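Entrevista: Efe Aliyu e o pão que não tem pressa

Cheguei à Dorkia numa segunda-feira, às sete da manhã, convencida de que ia encontrar a padaria a abrir. Qual quê! O Efe Aliyu já tinha despachado duas fornadas e estava a beber café encostado ao balcão, com farinha até aos cotovelos. "Para mim isto é quase hora de almoço", disse-me ele, e foi logo buscar-me uma fatia de centeio (que comi antes de ligar o gravador, confesso).

Conhecemo-nos há 3 anos num curso de fermentação em que eu matei a minha massa-mãe e ele salvou a dele. Perguntei-lhe se ainda é a mesma. "É, coitadinha. Já foi de férias comigo, já viajou numa mala térmica, já transbordou no carro da minha irmã." Alimenta-a com farinha do moinho Amaral, metade trigo, metade centeio, e diz que no inverno ela fica "amuada" e só acorda ao fim da manhã.

O Efe não vem de família de padeiros. Trabalhou 7 anos em contabilidade e fazia pão ao domingo, para descansar a cabeça. "Depois comecei a levar pães para o escritório e as pessoas faziam encomendas. Um dia tinha 19 pães para entregar e um forno onde cabiam dois. Foi aí que pensei: ou paro, ou compro um forno a sério." Comprou um Drurken em segunda mão, que ainda hoje aquece mais do lado direito, e ele roda os tabuleiros a meio da cozedura quase sem olhar.

Quis saber do tempo, claro, é o que toda a gente me pergunta quando escrevo sobre pão. A massa da casa descansa 18 horas no frio. "Há quem me peça para fazer mais depressa. Eu digo que sim e faço igual", riu-se. E o pão da véspera? Aí ele animou-se todo! Torra-o em fatias grossas, com azeite e raspa de lima, ou então vai para a açorda. "Pão de ontem é o melhor pão para torrar, o de hoje fica borracha."

Ainda falámos do Fulaneo, o mercado onde ele tem banca em maio, e da broa que anda a tentar acertar desde o Natal (a última saiu-lhe "um tijolo simpático"). Prometeu guardar-me uma quando estiver boa. Eu volto lá na mesma, com ou sem broa.

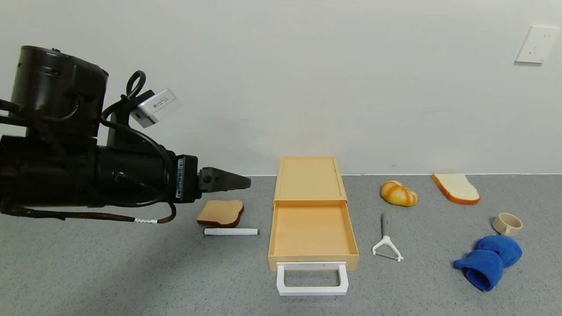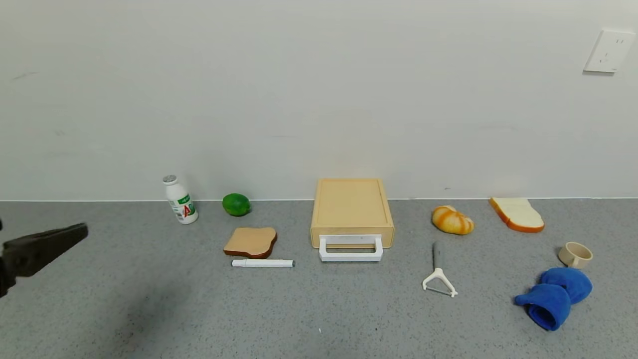

Na segunda fotografia, uma fatia torrada e uma lima.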